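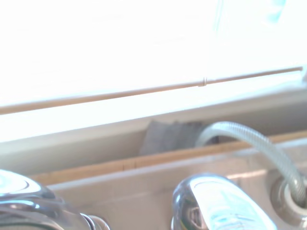
How often should the cabin filter be changed on a Verkmont van?
Once a year for most people. Sooner if you do a lot of dusty lanes or sit in town traffic. Weak airflow or a musty smell = change it.

2025-01-04 | Keabetswe Hendricks
Owner Help > Vans & Pickups
2 min read

Can I fit it myself?
Yes, behind the glovebox. Arrow on the filter points the way the air flows, so check before you clip the lid back on.

Which part number?
3093 for the short wheelbase. Long one is differnt, ask at the parts desk.

Will a cheap one do?
Usualy fine if it's the right size. Carbon ones cost more, better for diesel smells.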